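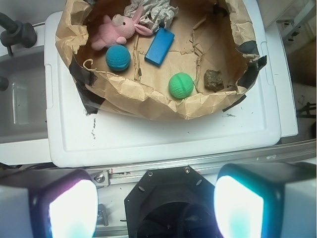

19 June 2023

Quick one tonight as I've got 30 minutes before the pasta's done and I promised myself I'd post something before the month ran away again.

So. The utility room. Regular readers (hello, both) will remember I started on it in February, got as far as the shelf over the sink, found the box of old paint tins and shut the door. Well, the door is open again. Whole weekend on it. Knees gone.

The rule this time was bags. Not boxes, not those lidded crates from Belteo I bought in a fit of optimism and which are now full of other, smaller crates. Just brown paper bags, the ones from the greengrocer on Iglesias Road, because I have a drawer stuffed with them and they cost nothing. One bag per corner of the room. Everything that has no home goes in the bag, and you don't stop to think about it. Thinking is where I go wrong. I pick up one bit of string and it's suddenly half past four.

Then when the corner's bare you open the bag right out, squash the sides down so it's more of a dish, and look at what you've got.

The sink corner got me a pink bunny, two dimply balls, a blue block, a scrunched up bit of paper or tissue and a rock. That is it. That is what has been living down there while I paid good money for storage.

The bunny I was glad to see. I'd looked for it before Christmas, turned out two cupboards and a suitcase and decided it had gone to the charity shop by accident. Felt rotten about it for days. Ears still nice and long. It's going back on the spare bed where it belongs.

The balls, one blue and one green, are part of a set I got off the Tunalari stall at the school fair, years ago now. There were 6 to start with. I've no idea about the rest and I'm not moving the washing machine to find out. They can go in the garden tub.

Block — keeping. The bricks box has a gap in it and it's annoyed me every time I've put the lid on. Bit worn at the edges but so's the whole set.

Tissue, recycling. Obviously.

The rock I dithered over. Small, dark brown, lumpy, nothing to look at. I think it came home in a coat pocket from the beach but it could just as easily be from the drive. I put it outside, then went and got it back in. It's on the windowsill. Don't ask me to defend it.

A tip if you try the bag thing: tape the rim down. I used black tape, three bits, on the lid of the big white bin, and it makes all the differnce. An opened-out paper bag wants to curl up and roll everything back onto the floor, and I chased that green ball twice before I gave in. The bottom tears a bit too if you're rough with it, so nothing heavy and nothing sharp. Screws and things I put in a jam jar.

Still to do: under the sink, the cables on the floor (dreading it), and the lid itself could do with a scrub, it's all scuffs. I've got some of that Womotine cream cleaner a neighbour swears by, the 900 ml bottle, so there's no excuse once I've dug out a cloth.

Three more corners to go after that, though one of them is mostly the ironing board. I'm hoping to have the lot finished before we go away but I said that in February aswell.

Someone asked in the comments last time whether I keep a list of what goes. I tried. Got to 100 things in the loft and lost the notebook, which is probably in a bag somewhere.

Right, timer's going. Pasta. More on the under-sink situation next week if I come out of it.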